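We use cookies to keep you logged in and to remember your reading settings. Accept / Manage

Everyday table setting when space is tight - show me yours!

birchfan67
Okay, I need table people! We finally got rid of the big dining set and went down to one light wood table with rounded corners, and I love it so much I keep walking past just to look at it. The trouble is that it has to do everything. Breakfast, homework, bills, supper, my sister's puzzles. So I'm trying to work out a place setting that can go down in a minute and come up again just as fast, and still look like somebody cared.

So far I'm on a striped placemat, gray and white, with a little square plate on it and a pale green bowl on top of that. Round on square! I never would have put those together, but I had them both out on Tuesday night and it just clicked. The black wire basket lives in the middle and holds the odds and ends.

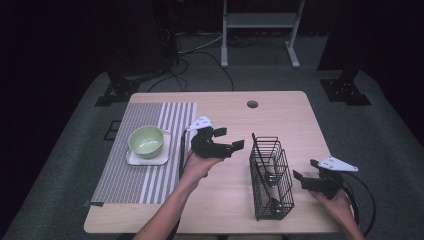

My question is whether the bowl and plate should sit in the center of the mat or off toward one corner. I've been leaving room for a fork and a glass, so they drift up and to the right. My husband says it looks like I got interrupted. I say it looks relaxed. Who wins?

Eero Nurmi
You win. A centered bowl is for restaurants. At home you want the empty part of the mat where your hand goes. I do the same with soup - bowl up high, bread down low, everyone's happy.

And I love a green bowl against pale wood! Mine are a darker green, from the Lardale outlet, and they make toast look expensive.

pantry_moth
Gonna disagree with Eero. Centered looks better when there are four settings in a row, because your eye lines them all up. With one person eating, sure, put it anywhere. But try it with company and you'll see it go crooked fast.

Also, is the square plate doing anything? If it's soup you want the plate for drips, fine. For cereal I'd lose it and save yourself the washing.

birchfan67
The plate stays!! It's for toast crusts and the spoon. I hate a spoon on a placemat, and these woven ones hold on to everything.

Fair point about company though. I'll try four in a row this weekend.

Aníbal Quintero
Can we talk about the basket, because I think it's the best part. I've used wire baskets on tables for years and the great thing is you can see what's in there without digging. Napkins, salt, the good pen. When it's time to clear, you grab the one thing and walk off with it.

I would keep it off to the side, though. In the middle it blocks the person across from you, especially a tall one. Mine came from Cantero and it's low, and even that one gets pushed to the end when my kids want to see each other's plates.

pantry_moth
Wire on bare wood makes me nervous. I had a Roltemer rack that left two gray scuffs on my mother's sideboard and I still hear about it. Put felt under it or set it on a mat of its own.

birchfan67
Nooo, don't scare me. I went and looked at it up close. The end has a curved wire foot that turns out in a little loop, so it's a bend touching the wood and no cut end there. The bottom is a diamond mesh, and you can see the wood through it, which I think is so pretty. It has a shadow and everything!
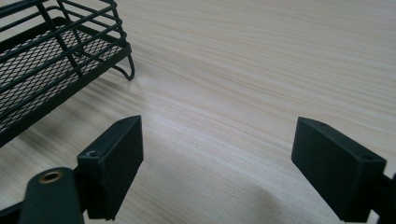
Photo: birchfan67

Aníbal, I tried it at the end of the table and it does open things up. But then I have to stretch for the salt. I may go back and forth on this forever, and I'm kind of enjoying it.

Aníbal Quintero
Oh, that's a nice foot. A bent loop like that is much kinder than a cut end. I'd still lift it when you move it and not slide it. The grain on that top is lovely, by the way, don't cover it all up.

pantry_moth
I stand by the felt. Twenty cents' worth of felt. Crumbs are the other thing - they drop right through mesh and sit there till you pick up the basket. Wipe under it when you wipe everything else.

Eero Nurmi
The crumbs are true, I can't argue. I put a folded napkin in the bottom of mine and shake it out over the sink. Takes no time at all.

birchfan67
Folded napkin, yes! Doing that tonight. Felt is on the list too, pantry_moth, you wore me down. Next up is whether I get a second mat in the same stripe or go plain for the other seats. I've been staring at the Gondent plain gray and I'm so tempted.

Reader comments (3)

lena_in_socks: Same stripe all the way around! Mixed mats only work for me if the bowls match.

tuesdaysoup: I went plain with my striped ones and it looks great. Put the stripes at the two ends.

Marguerite P.: I moved my bowl over to the corner of the mat after reading this and now I have somewhere to put my coffee. Thank you, birchfan!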